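20/11/2025

Up at the usual stupid hour. Briefing for the delegation at 8, which meant reading the whole Ilto text on the tram, standing, one hand. Clause on fishing licenses still in brackets. Clause on customs checks at the Wurkitz crossing still in brackets. Everything anyone cares about in brackets, basically. Coffee from the machine. Terrible.

Solange Caron came in late and very calm, which worries me more than when she shouts. She says their side will move on the transition period if we drop the demand for joint inspectors. Says she had it from Boyer's office last night, by phone, nothing on paper. I asked for paper. She looked at me like I was a child.

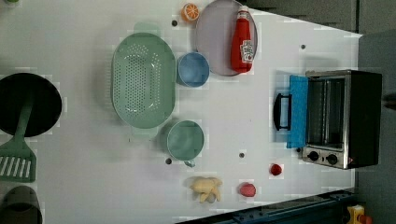
The inspectors thing matters more than the press thinks. Without them the crossing is run on trust, and there are 438 trucks a day through there, and trust doesn't count crates. Tried to explain this to the new minister over lunch and got a blank look, so I started moving the salt and pepper around as border posts. Would have done better with the plate and the ketchup bottle, bottle lying right across the plate, there's your crossing, now get your orange slice from one side to the other without a stamp. He got it in the end I think. Or he was just hungry.

Afternoon was plenary. Four hours. The Plurik people read out a statement we had all seen already, word for word, and then asked for it to be entered in the record, and then asked for a break. During the break I counted on one hand the people in that corridor who still want a deal before January. Myself, Solange, the interpreter maybe.

Money again after that. They want 3935 a head for the seasonal permits, up from what we agreed in the spring, and nobdy on their bench could say where the number came from. I said so, out loud, probably too loud. Got a note passed down the table: "tone." Fine. Tone.

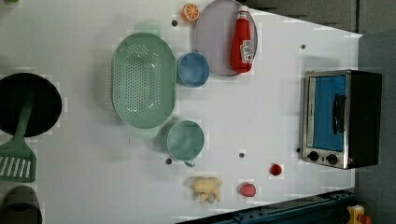 Evening

Back at the hotel, shoes off. Called home, everyone asleep already. Left a message, rambled.

Boyer gave an interview while we were in the room. WHILE we were in the room. Says the talks are "warm" and that the gap is small. The gap is not small. Wrote three versions of a reply for the press desk and they picked the dullest one, quite right too. There were around 500 people outside the hall by six with banners, half for, half against, sharing the same coffee van.

Solange rang at ten. Paper exists after all. One page, unsigned, and it does say what she said it says, more or less. The inspectors go, we get the longer transition, and there's a review clause

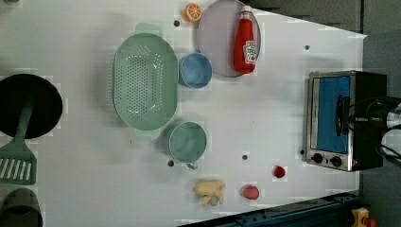 with no date on it, so really it's a promise to have another argument. I told her we can't take it to the minister like that. She said then put a date on it. So that's tomorrow: get a date, any date, and get the brackets off the fishing bit befor their lawyers wake up.

Haven't eaten. Need to iron a shirt. Alarm set twice.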